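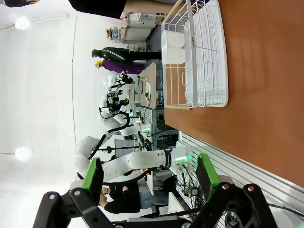 Kitchen swap is back!

Okay, I've been waiting since April to write this one. The Plaludberg kitchen swap is on again, and if you came last time you know I went home with way more than I brought (my cupboards still haven't forgiven me). You bring the mugs, pans and racks you're tired of, you take what you like, and no money changes hands. I love it!

Johannes Lekota is running the check-in table again, so be nice to him. Please wash your things first and wrap anything that can break. The limit is 30 items per household, and yes, a set of forks counts as one. We can't take knives or anything with a frayed cord.

Doors open at 2 at the Ninau hall, and there's parking behind the bakery if you get there early. I'm bringing my aunt's waffle iron, which weighs as much as a small dog, and I'd really like to leave without it. Email me if you can help carry boxes!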